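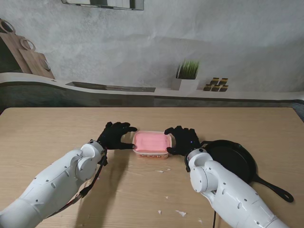
The Abernathy neighborhood kitchen swap opens again this Saturday, and the donation tables are already filling up beautifully! Cast iron always draws a crowd at these things, so fans of a good black skillet with a long handle will want to get in early. There is a bright salmon-pink plastic container with rounded corners on the light wood tabletop too, small enough for a lunch bag — exactly the sort of find that makes people dig through every box. Doors open at 8 and everything is free, as always.

Small containers were the surprise hit last July, when 629 pieces found new kitchens in one weekend. This year the Fonda Street hall has room for 800, and 600 have come in so far.

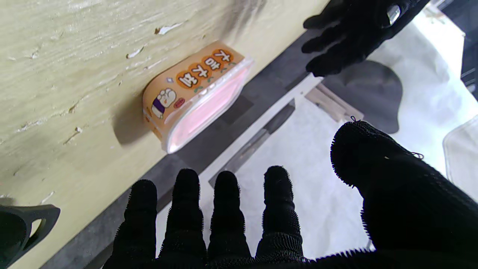
Anything with a lid needs to arrive with the lid on. Loose ones go into the matching bin by the stage, where you can try your luck with that orphan tub from the back of your cupboard (it works more often than you'd think). Labels can stay. Pans should be scrubbed and dry, and the Girner hardware store is lending its sharpening bench for dull knives both days. Drop-off runs until 3 on Friday at the side entrance.

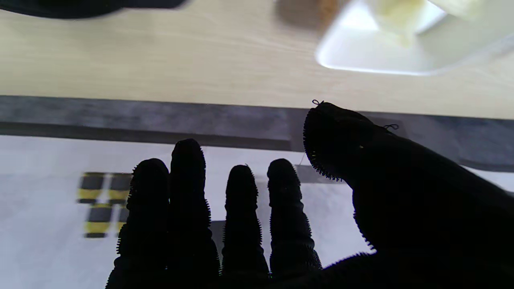

One regular, writing in on the swap's message page, asked for the baking table to be moved away from the door this time, as the line for cake pans blocked everybody carrying boxes in. She also wants a second matching bin, just for round lids. The baking table is moving to the back wall, and the extra bin will be next to it.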